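5.2 Loss of Pose Tracking over Blank Work Surfaces

The most costly fault in the Bimside collection was a loss of pose tracking during the approach phase. Of 384 recorded demonstrations, 352 passed the automatic check in the Rina pipeline and went on to training. The rest were rejected for a jump in the estimated camera path. Rejected recordings did no harm beyond the lost operator time. The more serious cases were recordings that passed the check with a slow drift in the path, and these were found only after the trained policy had driven the arm's fingers into the tabletop during a test in May.

The cause lies in what the camera sees when the hand-held gripper is low over the table. The tracker relies on corner features that stay fixed in the world. On a white matte surface there are few of these. The gripper fingers fill much of the lower image and move with the camera, as does part of the shadow they cast. Figure 2 shows a view of this kind. The table is nearly uniform between the fingers, and the strongest texture in the foreground belongs to the finger coverings: folds, scuffs, and a small frayed tan tab on the left finger. Features on these parts report zero motion whatever the operator's hand is doing.

A fixed mask was applied to the finger region before feature extraction. It was drawn when the coverings were new. With wear, seams lifted and edges spread past the mask outline, so that a small number of gripper features entered the tracker. When the background supplied plenty of features, these were discarded as outliers. Over a blank surface they could form the majority, and the estimate was pulled toward standstill. The inertial term corrected part of the error but not the slow vertical component -- the one that matters for contact height.

Clear objects made the problem worse. Edges of acrylic parts appear as thin highlights whose position shifts with the viewing angle. The tracker treats such highlights as fixed points. In the longest affected recording, 759 consecutive frames had no feature on the table surface itself, and all surviving matches were on finger coverings or on acrylic edges. The path check raised no flag, as it tests only the change between neighboring frames.

Three changes were made. The mask was widened and is now redrawn each time a covering is replaced. The path check compares the height at first and last table contact and rejects a recording if the two disagree. Finally, printed markers were placed along the table border, outside the working area. A marker on the surface itself would have been simpler, but the policy may learn to use it as a cue, and we did not want to test for that separately.

The arm controller was also given a hard lower limit on fingertip height, independent of the policy. This does not address the tracking fault. It should have been in place before the first test, and we recommend it for any setup in which target poses are learned from hand-held recordings. We have not measured how much drift remains in the accepted set -- doing so would require an external reference, which the Clullivden site lacks. 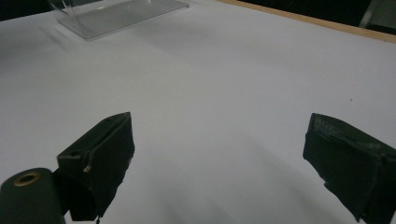 Nomvula Du Plessis and Mark Anthony Saludo
Loureiro Laboratory, Clullivden

Figure 2. View from the camera on the hand-held gripper over the white table. Nothing is held between the fingers. A clear acrylic piece lies toward the upper left, and the wooden table edge runs across the upper right. Note the scuffed covering on the right finger.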